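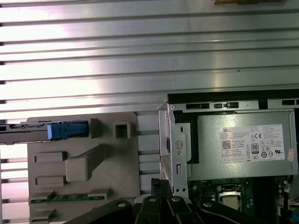
4.2 Disassembly of desktop computers

The second group of chores comes from the repair shop. Household tasks such as folding and wiping, which were treated in Section 4.1, forgive an error of one or two centimeters. Taking apart a computer does not forgive so much. We selected this work because small shops do it every day, the parts are standard, and the persons who do it say they would gladly give it to a machine.

The list of tasks was prepared together with Gristaditz, a small firm which receives used office computers and returns the good parts to the market. From their work orders we took 20 operations and reduced them to five classes: opening a latch, pulling a carrier, inserting a carrier, placing a loose board in a holder, and removing a screw. The last class is reported separately by Meireles, as it needs a different tool. For the remaining four classes we made 390 attempts, all with the same arm and the same two-level controller, called Cetari in the rest of the paper.

A person who removes a drive from a case uses both hands and looks very little. One hand holds the case, the other feels for the latch, and the pull begins when the finger notices that the latch is free. Cetari has one hand. It must therefore decide from the wrist view when the latch is open, and this view is often bad at exactly the moment when it matters, as the fingers cover the part. The ribbed metal of the work surface brings a second difficulty. It reflects the ceiling lights in long white bands, and the segmentation step sometimes takes the border of such a band for the border of the part.

The board holder is a simpler test of the same ability. Two slotted brackets face each other, and a thin board must stand in both slots at the same time. If only the lower slot is met, the board leans and must be taken out again. Fig. 6 gives the layout used for this class.
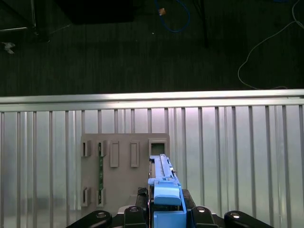
Figure 6. Board holder seen from the wrist camera. The narrow green board stands in the second pair of slots; the leftmost pair is empty.

We can say that the arm finds the slots well. The coarse approach rarely failed, and in most of the unsuccessful attempts the board was already near the correct bracket when the controller gave up. The difficulty is in the last few millimeters. A human operator makes small side movements here, almost without knowing it, and lets the board fall into its place. Our controller has a search pattern for this purpose – a short spiral – but the spiral was designed for round pegs, and with a flat board it is moving half of the time in a direction that brings nothing. Toledo proposed a search along one line only, and we adopted it for the second half of the attempts. It was faster, although we did not find that it was more reliable.

Carriers are a different case. They are large enough to be gripped firmly, and the rails of the bay help to guide them. On the other hand, the hand must keep the carrier straight during the whole travel, and a small rotation in the grip becomes a large error at the far end.

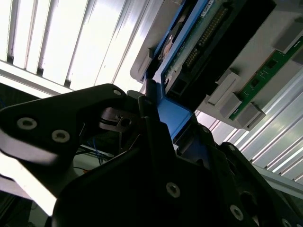 For this reason we measured the angle of the carrier before the insertion and not only at the moment of contact. When the angle was more than 4 degrees, the controller was told to go back, put the carrier down and grip it again. This rule costs time. An experienced worker at Gristaditz would not put the carrier down; he would correct it with the thumb. We have no thumb in this sense, and with the present fingers we do not see a good way to imitate one.

The comparison with the earlier Llewellyn controller must be read with care. That controller was adjusted for one model of case and had a fixed position for each part. Cetari receives only an approximate position of the case and looks for the rest itself. It is slower on the known model, but it could continue to work when we moved the case by hand between two attempts, which the older one could not do.

Our answer for this group of chores is thus a partial one. Pulling a carrier can be given to the machine today, if a person is near and the shop accepts a slow rhythm. Inserting a carrier is possible, but with the regripping rule it is too slow to be paid work. Placing of loose boards should stay with people for the moment. Section 4.3 repeats the carrier tasks with the Vaner fingertips, which have a softer surface and permit a small rotation of the part inside the grip.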